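Sorting out the small parts drawer

Rededex household pages – workshop and desk
Posted 19th March by Wafula Gachanja

Most homes have one drawer where screws, cable ends, picture hooks and dead batteries end up together. It takes an evening to sort out, and it stays sorted if you set it up with a bit of thought.
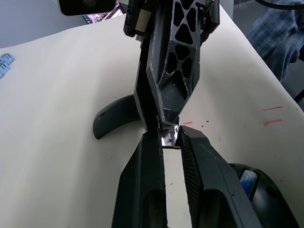
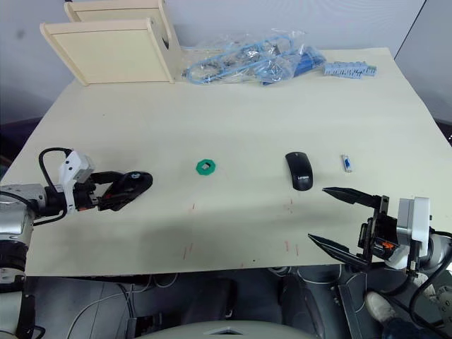
Start by emptying the whole drawer onto a table. Do not sort inside the drawer. A pale tabletop is best for this job, and if yours is dark, spread an old white sheet over it. Small shiny pieces of metal are hard enough to find without a busy wood grain behind them. Clear plastic bags work well for anything that belongs together, like the coiled light-blue cable bagged with its metal parts in the second picture. You can tell what is in the bag without opening it, and the parts stay with the cable they go with.

Write on the bag before you fill it. A marker skips on a bag with lumps in it. Put down what the thing is and what it fits, for example "hinge screws, hall closet." Leave off words like "misc" and "spare." They mean nothing a year later.

What to throw out

Stripped screws, bent nails and rusty washers go in the metal recycling. Old batteries go to a battery drop-off. Tape over the ends of 9-volt and lithium batteries first. Keys that fit nothing in the house can go too, but try them in the shed and the mailbox before you decide.

Chargers are harder. I keep one spare for each type of plug and get rid of the rest. Check the small print on the block, where the output is given in volts and amps, and write the name of the device on a piece of masking tape wrapped around the cord. A charger with a cracked case or bare wire goes out no matter what it fits.

Dividing the drawer

You do not need to buy organizers. Cut-down cereal boxes last a few years if the drawer is dry. Measure the inside height of the drawer first and cut the boxes a little lower, or they will catch. Heavy items go at the front – if they sit at the back, the drawer tips when you pull it all the way out.

For a drawer that rattles, a piece of rubber shelf liner on the bottom is enough. Cut it slightly small so it does not curl at the sides.

Screws

Sort by length first and head second. Wood screws and machine screws should never share a box. If you are not sure which you have, look at the tip: wood screws come to a point, and most machine screws are flat at the end. Baby food jars are fine for a shelf but too tall for most drawers. Flat mint tins fit better, and a small magnet stuck inside the lid will hold the last 2 or 3 screws of a size.

I last did my own drawer in August and it needed only a quick pass this month. The bags had held up. One cereal box had split at the corner, and I fixed it with packing tape.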